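4.2 厨房整理任务:成功率之外

前一节给出的总成功率容易让人乐观。本节逐项查看Pistasow任务集中与家务直接相关的部分,并说明我们为什么不愿意把这些数字读作“机器人已经能收拾屋子”。任务集由Wellard实验室在仿真环境中搭建,物体、家具和房间布局均随机组合,被测策略采用Pirzada发布的基线权重,未作微调。全部评测共700个回合,每回合限时80秒,超时按失败处理。

先说物体。家务类评测常见的做法是挑选形状规整、重量适中的东西,杯子、方盒、罐头之类,平行夹爪对付这些东西本来就有优势。Pistasow的物体表要杂一些,碗、书、土豆和棒球棒可以出现在同一个房间里,细长物、扁平物与表面凹凸的物体需要的抓取方式各不相同。一根棒球棒握在细的一端和握在粗的一端,对腕部力矩的要求差别很大,而策略的输入里没有任何关于质量分布的信息。一本平放在桌沿的书,只有先推出一截才好夹住,人会不假思索地这样做,基线策略的训练示范里却很少出现这种预备动作。

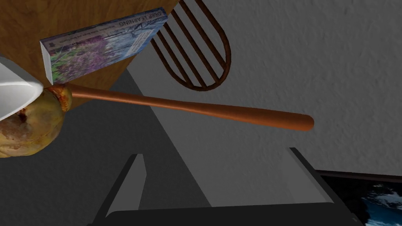

仿真中的成功率能否直接用来预测真实厨房里的表现?
只能作为排序的参考,用来比较同一仿真器里的不同策略。接触、摩擦和形变在仿真里都经过简化,换到真实台面上,绝对数值通常会下降,下降多少要靠实机测试才能知道。

再看判定条件。原任务集规定,物体质心进入目标区域并停留超过规定时长,即判为完成。这一条件不管姿态。把碗放到架子上和把碗扣在架子上,在打分程序看来是一样的;把书放平和让书的一角悬在桌沿外,也是一样的。复核回合记录时,Atif Gondal按住户的标准重新标注了碗类任务,凡碗口朝向不对、碗压住其他物品或停放后需要人再挪一次的,都记为“未做完”。重新标注后,碗类任务的排名发生了变化,原先领先的配置落到了中游。我们认为后一种排名更接近使用者关心的事情。

碗还暴露出另一个问题。夹爪从碗沿下手时,碗身会遮住它后面的一大片桌面,策略此后的几步几乎是在盲放。若目标位置附近已经有别的东西,能否避开基本取决于遮挡发生之前记住了多少,而基线策略的历史窗口很短。把窗口加长,算力开销随之上升,动作也变得迟疑,80秒的时限又开始起作用。我们试过几种折中,没有哪一种在所有房间布局下都更好。 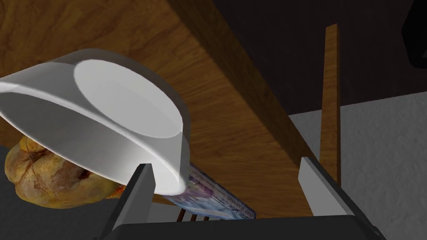 图1 碗类任务中的一帧。白碗倒置,夹在两指之间,后方可见木质表面,旁边的书封上有“DEEP LEARNING”字样。

需要指出,倒置的碗在这套任务里并不必然算错。有些指令要求把碗扣着晾放,有些没有要求。指令文本写得含糊时,打分程序一律放行,这对策略有利,对住户没有什么用处。Mehwish Soomro为此补写了一份带姿态要求的指令,收入附录B。用这份指令重跑之后,策略的行为几乎没有改变,也就是说它大体上没有理会姿态方面的措辞。过去一些工作把类似的语言条件策略称为“能理解家务指令”,从我们的结果看,这个说法下得早了。

视野是第三个问题。家务演示视频往往从房间一角拍摄,观众看得见整张桌子,于是默认机器人也看得见。机载视角要窄得多。夹爪靠近墙面、柜侧或其他大块无特征表面时,画面里可能没有任何可供定位的物体,策略只能依靠本体感知和此前的估计继续走。人在这种时候会退一步再看。基线策略缺少“看不清就后退”的行为,我们在示范数据中也几乎找不到这样的片段,示范者自己看得清楚,自然不会去做。

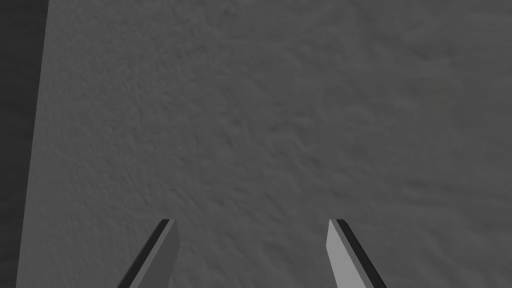
图2 近距离视角下的灰色纹理表面,两指张开,指间无物体。

我们把失败的回合归入4类:抓取失败、放置失败、丢失目标和超时。其中丢失目标最难处理。抓取失败后,策略多半会重试,放置失败也常常能补救;一旦目标离开视野,后续动作与指令之间就很难看出联系。打分程序把它和超时并在一起计算,因此原报告中超时所占的比例看上去很高,读者容易误以为只要机器人动得快一点就好了。把两者拆开之后,单纯因为慢而失败的回合要少得多。提速固然值得做,但它解决不了找不到东西的问题。

Jumerport的一家仓储企业曾依据同一任务集评估拣选工位,并向我们提供了内部意见。他们的判断与我们接近:固定工位、固定光照、固定料箱,现有策略可以考虑;物品散放、工位常变的岗位,仍要安排人守在旁边。守在旁边的人如果每个班次都要多次介入,省下来的人工就所剩不多。遗憾的是,任务集没有记录人工介入的成本,我们也没有找到可靠的办法从仿真结果中推算这一项。

家庭环境比这更难。车间可以为机器人重新画线、换架子、规定物品朝向,住户不会为了一台机器去改自己的厨房。长柄工具尤其说明问题。扫帚平放在桌上时,夹爪夹住柄并不困难,困难在夹住之后:柄长超出手臂的安全包络,转身时末端扫过的范围很大,帚头又软,与地面接触时的受力难以估计。Pistasow中与扫帚有关的任务只到“拿起并移到指定位置”为止,没有任何一项要求把地扫干净。把这类任务列在“清洁”名下,我们认为不妥,在本文的表格中已改列为“搬移”。

同样的命名问题还出现在“整理桌面”上。任务说明写的是整理,判定时只检查指定物体是否离开桌面,至于它被放到了椅子上还是掉在了地上,程序并不区分。我们保留了原始得分以便对照,另加一列按本文标准计算的得分,两列之间的差距在散放物品较多的布局中最为明显。
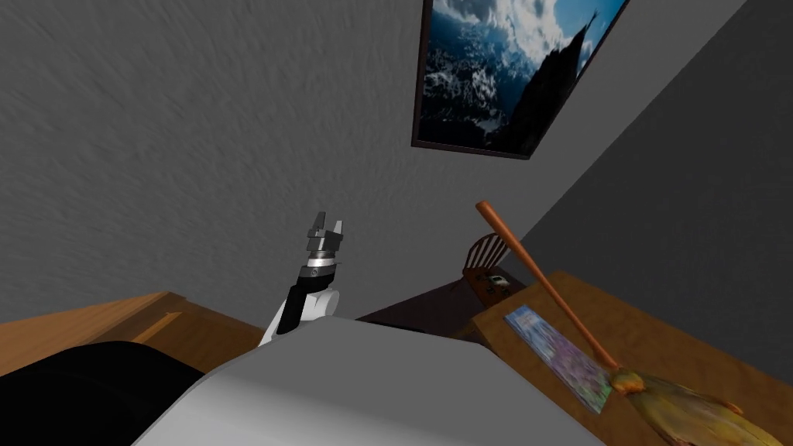
家用机器人要先学会哪一项本事,才值得放进普通住宅?
按本节的结果,应当先学会判断自己有没有做完。抓取能力继续提高当然有用,可是机器人若分不清碗放好了和碗只是离了手,住户就得跟在后面逐件检查,省不下多少工夫。

上述分析有几处局限。其一,重新标注由两位作者完成,标准虽事先写定,仍带有个人对“收拾好”的理解,不同家庭的要求未必一致。其二,我们只测试了Pirzada的一组基线权重,更大的模型或经过针对性微调的模型可能表现更好,本文的结论不应外推到它们身上。其三,仿真器对刚体以外的物体支持有限,布料、液体和食物残渣都没有进入任务集,而厨房里大量的活恰恰与这些东西有关。

实机部分原计划于7月在Jumerport进行,因手臂送修推迟,目前只完成了3个房间布局的标定,数据量不足以支持统计检验,故未列入本节。4.3节转向车间任务,沿用同样的重新标注办法,但把姿态要求换成了工艺卡上的装配公差。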